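Section 3: Preparing a Feature for Screening

This section applies to the Gesico projection server as installed at the Molefe and Plurska cinemas. It should be read before any horror or late-night programme is loaded, as these titles often arrive with more than one version on the same drive.

3.1 Loading the feature

1. Switch on the server and wait until the status light is steady.
2. Connect the delivery drive to the front port.
3. Select Ingest, then choose the title and version shown on the booking sheet.
4. Enter the screen key supplied by the distributor. Keys are valid for one screen only.

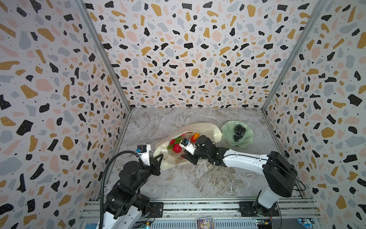
5. Leave the drive connected until the message Complete is displayed. A full-length feature takes roughly 20 minutes.

Caution: Do not remove the drive during ingest. If error 936 is displayed, restart the server and repeat from step 2.

3.2 Building the playlist

1. Open a new playlist and add the certificate card.
2. Add the trailers. No more than three may be shown before a feature, and each must carry a certificate suitable for the audience admitted.
3. Add the feature and save the playlist under the title and screen number.

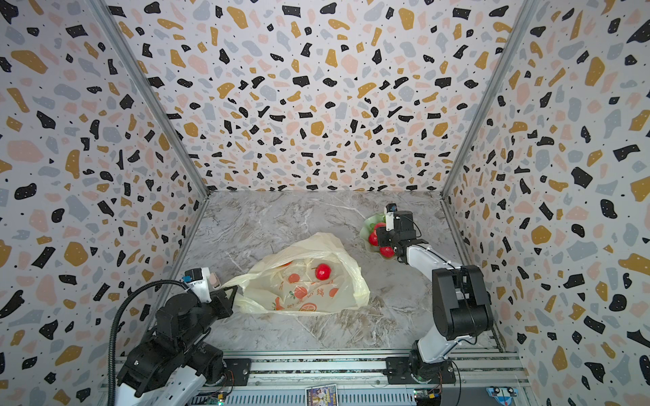
4. Insert the house light cues. For horror titles the lights should be lowered in two stages, the second at the start of the feature itself.

Note: Some features have a short scene after the credits. Check the distributor's notes — the final light cue must be moved where this applies.

3.3 Sound check

1. Play the opening reel with the auditorium empty.
2. Set the fader to the house level and listen from the rear row.
3. Play the loudest passage listed in the notes and confirm that the Jimell limiter does not engage.
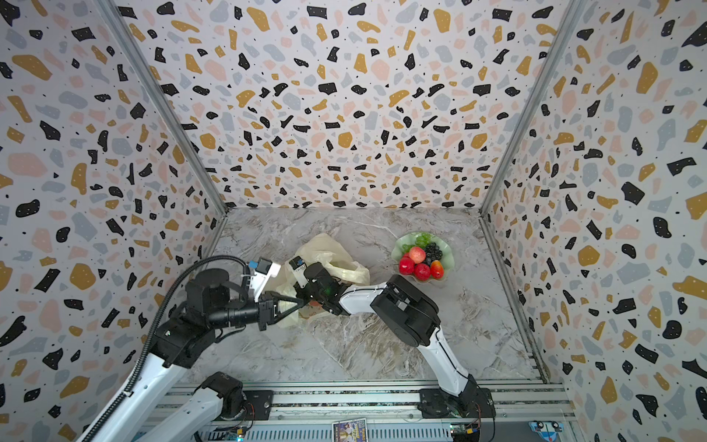

Bag and green glass bowl of fruit, with the two arms

4. Record the fader setting in the screening log.

Section revised 26/01/2023. Settings recorded under the previous edition remain valid until April.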